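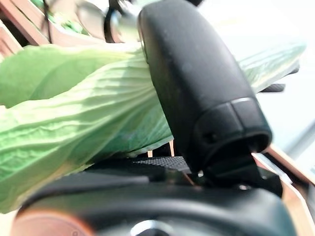
Fig. 1. A crinkled, ribbed green leaf at close range. Notice how much paler it gets where the light catches the ribbing.

Leafy Greens: Washing, Drying, Keeping
Handout 4, Everyday Vegetables (evening class, Dalleo Kitchen School)

Hello again, and welcome to the lettuce and cabbage week, which I have been looking forward to far more than is reasonable. Last week was roots, and roots are forgiving. You can drop a turnip down the stairs and still have supper. Leaves are another matter, and most of the sad salads I've eaten in my life were sad before anybody got near the dressing.

You don't need to write anything down tonight unless you like writing things down. It's all in here, including the bits I'll forget to say out loud.

1. Reading a leaf

Before we wash anything, pick up one leaf and look at it properly. Hold it up to the light if you can. The veins fan out from the paler middle part, and those are the plumbing. Water travels up through them, and they're also what holds the leaf up. The pale part nearest the base is the thickest and the crunchiest, and the thin green part toward the edge is where it bruises, wilts and goes slimy first.

Look at Fig. 1 again with that in mind. The color runs from a bright green to something close to white, all on one leaf. People ask me every term whether a pale patch means the leaf is old. Usually it doesn't. Inner leaves get less sun, and ribs are pale anyway. What I look for is brown edges, dark wet spots, or a sour smell when you put your nose right in (do put your nose right in, I insist on it).

Lettuce or cabbage? With a whole head in front of you it's easy, but a single loose leaf can fool you, especially the softer cabbages. Try these:

Bend it. Cabbage tends to feel leathery and springs back. Lettuce gives up sooner and snaps at the rib.
Rub it. Many cabbages have a slight waxy feel and water beads up on them. Lettuce just gets wet.
Taste a corner, washed first please. Cabbage has that little mustardy heat at the back. Lettuce is mild, sometimes bitter.

We'll do this blind with a plate of torn pieces. I have got it wrong in front of a class before and I'm sure I will again.

2. Taking the head apart

For a loose-leaf lettuce, cut across the base with one slice and the whole thing falls open. For a tight cabbage, cut around the core in a cone shape with the tip of a small knife, pull the cone out, and then peel from the cut end. If you start from the outer edge and tug, you'll tear every leaf, and torn leaves are no use for rolls.

If the outer leaves of a cabbage won't let go, hold the cored head under a slow cold tap with the hole facing up. The water gets in between the layers and loosens them. This is my favorite trick in the whole course, and it's hardly a trick.

Handle each leaf by the rib end. It can take it. The soft part shows fingerprints the next day, little dark ones, and then you'll know exactly who put the salad away at your house.

Outer leaves: throw out anything that's brown, slimy or chewed to lace. Keep the merely ugly ones. They go in soup.

3. Washing

Fill the big bowl with cold water before the leaves go in, then put the leaves in and swish. Leave them alone for a couple of minutes so the grit can sink. Now lift the leaves out with your hands. Don't tip the bowl into a colander! All that sand you've so patiently persuaded to the bottom will pour straight back over the top. Lift, look at the bottom of the bowl, rinse the bowl, fill it again. When the bottom is clean, you're done. A supermarket lettuce might need one round. Something from a garden after rain might need three, and leeks (different handout, same misery) can need more.

Folded and crinkled leaves need extra attention. Where a leaf curls over on itself there's a pocket, and pockets collect dirt and small residents. Open each fold with your thumb while it's under the water.

No soap, ever. I'm only writing it because I've been asked. Plain cold running water or a bowl of it is all we use. If the bag says the leaves are washed and ready to eat, I leave them be, since another trip through my sink isn't going to make them any cleaner.

One safety thing. Clean sink, clean bowl, clean hands, and keep it all well away from raw chicken. Salad doesn't get cooked, so whatever lands on it stays on it.

4. Drying

If you take one thing home from tonight, take this part. Dressing won't stick to wet leaves. It slides down and makes a puddle, and you get naked lettuce on top and salty soup underneath.

A spinner is lovely if you have the cupboard space. Fill it only halfway, spin, pour off the water, fluff the leaves up, spin again. The school has two Urneck spinners, and the one with the stiff lid works better once you give the lid a quarter turn before you pull.

No spinner? Lay a clean dish towel flat, spread the leaves in one layer, roll it up loosely like a jelly roll, and leave it in the fridge for half an hour. You can also gather the four corners, take it outside and whirl it around your head. I love doing this and my neighbors have stopped asking.

Big cabbage leaves for rolls can just be patted. They're going into hot water anyway.

5. Keeping

Leaves like cold and a little dampness, and they hate sitting in a puddle. Line a box with a dry cloth or paper towel, put the leaves in without packing them down, lay another piece on top, close the lid. Change the towel when it feels soggy. I use an old Elov box with a clip lid, but any box that shuts will do, and so will a bag with the air left in.

Whole heads keep longer than separated leaves, so if you won't need it all, take off the outside and leave the rest intact. A whole hard cabbage will sit in the crisper for weeks and barely notice. Soft lettuces are on a much shorter clock, so plan on a few days and be pleased if you get longer.

Keep them away from apples, pears and ripe bananas. Those fruits give off ethylene gas, and lettuce gets rusty-looking spots from it.

Limp leaves aren't finished. Drop them in very cold water for fifteen minutes or so and a lot of them will stand back up. Limp is just thirsty. Slimy is past saving, and that goes in the compost.

6. What we're making tonight

Plain green salad. Dry leaves, torn by hand, in a bowl that looks too big. Dressing goes down the side of the bowl, three parts oil to one part vinegar, salt, a scrap of mustard. Toss with your hands, from the bottom up. Eat it right away, standing at the counter if necessary.

Soft cabbage rolls. Blanch the leaves two at a time in salted boiling water until they bend without cracking, a minute or two for tender ones, longer for thick ones. Into cold water, then out and patted dry. Lay each leaf with the rib side up and shave the thick rib down with a knife held flat. (You're thinning it, so leave the leaf in one piece!) A spoonful of filling near the base, fold the base up, fold the sides in, roll away from you. Set them seam down and snug in the pan. Tonight's filling is rice, onion, dill and mushrooms, and next time you can put in whatever you like.

Ugly-leaf soup. Onion, potato, stock, and every outer leaf we rescued in part 2, sliced thin and added for the last five minutes so it stays green.

7. To try at home before next class

Buy one head of anything leafy. Wash it and split it in two. Store half the way you always have, and half in the lined box. Look at both on day two, day four and day six, and write me a line or two on what you see and what you smell. Be rude about my method if it deserves it. Last September someone's own way (rolled in a damp pillowcase) beat my box by a full two days and I've been thinking about it ever since.

Bring for next time: an apron, a box with a lid, and a paring knife if you prefer your own. Beans are next, so the box is for leftovers, and there will be a lot of them.

The compost bucket lives by the back door of the Pastor Room. Cores and slimy bits in there, please, and rubber bands in the trash. I fished eleven out last term.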